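## 3. Setting up the Gernach smart ruler ring

Okay, you've charged the ring overnight and the little light has gone green. Now comes the fun part! The Gernach is a tape measure you wear on your finger: touch the start of something, touch the end, and your phone shows the distance. I've measured my couch, my desk and one very patient dog with it.

**Before you start:** take off any other rings on the same hand. Metal confuses the sensor, and your first readings will be all over the place.

1. Slide the ring onto your index finger with the flat side facing up. It should be snug enough that it won't spin.
2. Open the Kakus app and tap **Add a ring**. Type in 1,552 when it asks for a pairing code (leave out the comma).
3. Hold your hand still until the ring buzzes 3 times.
4. Pick inches or centimeters. You can change this later, so don't agonize over it.

> **Note:** If the ring buzzes once and stops, the app is looking for an older model. Close it, open it again and go back to step 2. Parviz Mahmoudi wrote the pairing part of the app and he swears the next update fixes this.

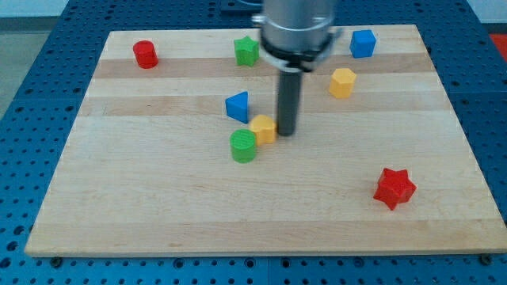 Calibration teaches the ring where your fingertip ends, and everybody's finger is a bit different. You'll be touching down on small targets, and the trick is to come at them from directly overhead — straight down, like the long dark rod over the board with the colored blocks, and never at a slant. If your finger leans, the ring adds the lean to the distance and your coffee table grows.

5. Tap **Calibrate** and lay the paper strip from the box on a flat table. Tape down both ends.
6. Touch the left dot, wait for the buzz, then touch the right dot. The app should say 54 centimeters.
7. Do it again with your elbow lifted off the table. If both readings match, tap **Save**.

**Caution:** Don't calibrate on a glass table. I tried it at Miloslav Jireš's place and we got a different answer every single time!

**Caution:** The ring is fine with a splash from the faucet, but please don't swim or shower in it.

### If the numbers look wrong

Try a fresh calibration first (it takes a minute, tops). If that doesn't help, go to **Settings > Memory** and clear out old measurements. The ring holds 3,000 of them, and it gets sluggish when it's full. Export anything you want to keep before you clear it, because there's no undo button.

Once your readings are steady, go on to section 4 and we'll measure something curved.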